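# Chapter 7. Stone Tabletops: Surface, Veining and Care

Stone has been used for tabletops wherever slabs could be cut flat and moved without breaking. This chapter deals with polished marble as a furniture surface. It assumes that the reader has finished Chapter 6 and can tell a calcite stone from a silicate stone with a scratch test. Granite and quartzite tops are treated in Chapter 8, and engineered stone in Chapter 9.

After working through the chapter, the reader should be able to describe a marble top in standard terms, choose a cleaner that will not harm it, and judge whether a line in the surface is a vein or a crack that needs support.

## 7.1 What a marble top is made of

Marble forms when limestone or dolomite is changed by heat and pressure. The original grains recrystallize into interlocking calcite or dolomite, and most traces of bedding and fossils are lost. Pure calcite marble is white. Color comes from other minerals that were present in the parent rock or carried in later by fluids. Iron oxides give pinks, reds and oranges; graphite gives grays; serpentine gives greens.

Calcite has a hardness of 3 on the Mohs scale. A steel knife will scratch it, and so will the quartz grains in ordinary household dust. It also reacts with weak acids, including vinegar, lemon juice and wine. The two kinds of damage are easily confused. A scratch is a groove and can often be felt with a fingernail. An etch is a dull patch where acid has removed the polish, and it may have no edge that can be felt at all.

## 7.2 Reading the surface

A description of a top should record three things in order: the ground color, the color of the markings, and the form of the markings. The ground is the color that would remain if all veins were removed. Markings are called *veins* when they are narrow and linear, and *clouds* when they are broad with soft borders. Both may occur in one slab, and they are entered separately on the survey sheet.

The ground of the top shown in this section is white to cream. The veins run from soft orange through salmon pink to rust red and branch irregularly, with a darker red group across the middle. Broad pinkish clouds lie to the left. The polish is slightly reflective.
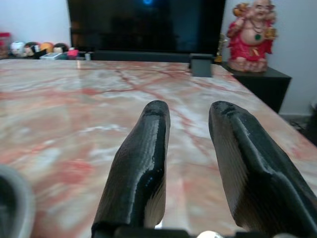
### 7.2.1 Veins and open cracks

A healed vein is filled with mineral and is as sound as the stone on either side, or nearly so. An open crack is not filled, or is filled only with resin added at the yard. Color alone does not separate the two, and dark red lines in particular are often read as cracks from a distance. The following checks are made on a clean, dry top.

1. Draw a fingernail across the line at several points. A step or catch suggests an opening.
2. Set a lamp low at one side and look along the surface. Open cracks cast a thin shadow - filled veins do not.
3. Place a few drops of distilled water on the line, wait 2 minutes, and blot. A line that stays dark after the surrounding stone has dried is taking in water.
4. Where the underside can be reached, look for the same line there.

A line that fails any of these checks is marked on the plan of the top and supported from below before the table is moved.

### 7.2.2 Condition notes

Survey sheets in this book follow the Tostdale form. The finish is entered as polished, honed or worn, and edges are noted separately from the field. Repairs are entered even when they appear stable. Sheet 2918, reproduced at the end of the chapter, is used for Exercises 1 to 4.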